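One Bin Is Enough

By Gladys Rashidi

Every August, before the school year starts, I hear the same plan from parents I know. They are going to buy shelves. The shelves will have trays, the trays will have labels, and the labels will have little drawings on them so the children can put everything back where it belongs. I did it myself once, with 9 trays from Rarneck and a label for each. I no longer think it is a good idea, and I would like to argue for the plain open bin.

My case is simple. Small children's toys do not sort well, and the effort of sorting them falls on the adult. Take balls. A ball seems like an easy category until you own a few. There are the ones that look like sports balls, the ones with rubber spikes, the ones you can see through, and the ones with eyes. Is a spiky ball with a face a ball or an animal? My son said animal. My daughter said ball. The label said "BALLS" and had a drawing of a soccer ball on it, and the two of them argued over it until dinner.

With one bin there is no argument. The tiger goes in with the baseball. The knotted rope goes in on top of the tiger. When the floor is clear, the job is done, and a child of three can tell that it is done without asking. 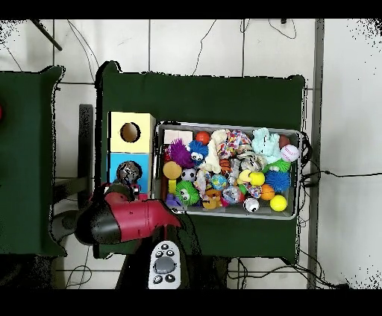 I do think the size of the bin matters, and this is where I disagree with people who go in for the big toy chest. A chest is too deep. Whatever falls to the bottom stays there, and a child who wants it will either give up or tip out the whole thing. A shallow bin lets most of the toys show at once. It can be packed full and still be easy to use, and color does most of the work. A child looking for the orange ball finds orange. A child looking for something fuzzy puts a hand in and feels for it.

The bin should be gray or some other dull color. I used to buy bright ones. Bright toys in a bright bin are harder to pick out, and the bin itself becomes one more thing to fight over. Ours is a storage bin from the hardware aisle, made for tools or car supplies as far as I can tell. It has rectangular sides and no lid. I would leave off the lid in any case. A lid gets stood on, lost, or used as a sled on the stairs.

My neighbor Weidong Feng runs a small day care on Pladska Street and takes the other side. He has had labeled trays for years and says the children learn to classify by putting things away. He is good at his work and I take the point seriously. But he also told me that he and his assistant re-sort the trays every evening after pickup. I asked him how long that takes and he said it depends on the rain, meaning that on wet days everything comes out. That is paid time at the end of a long day, and I have to wonder what the children learned if two adults are still moving the tennis balls at six o'clock.

He would answer that a group is different from a family, and he has a point there. With a dozen children you need several bins. I would still fill each one with a mixture and put one on each table, so that no single child ends up sitting on the only supply of balls.

There are exceptions. Puzzles need their own box, since a puzzle missing a piece is trash. Anything with small parts should be kept up high until the youngest is old enough. Building blocks can go either way. We keep ours separate because there are about 300 of them and they would bury everything else. Large pieces, like stacking cubes or a box with a hole to drop things through, do better beside the bin than in it. They take up too much room, and a box with a hole in it is mostly useful if the balls are close by.

The other objection I hear is that a mixed bin looks messy. It does. A bin of toys is a pile of unrelated colors and it will never look like the photographs in the Drerkent catalog. I have stopped minding. The mess is inside four walls, I can carry it from one room to another with two hands, and guests understand what it is.

One rule keeps it working, and it is for the adult. When the bin is full, it is full. If a new plush comes home from a birthday party, something else has to go to the cousins or to the donation box. We do this with the children, and they are stricter than I am. My daughter got rid of three balls last month without a second look and would not let me save one of them.

As for the trays, they are in the garage now. My husband keeps screws in them, sorted by size, and he has never once complained about the labels.

Recent columns
Why I Stopped Ironing Pillowcases
The Case for a Smaller Kitchen Table
Lunch Boxes, Again
What to Do With 931 Crayons
Letters: Readers on Hand-Me-Down Shoes

Contact the editor | Copyright Đoàn Community Press | Back to top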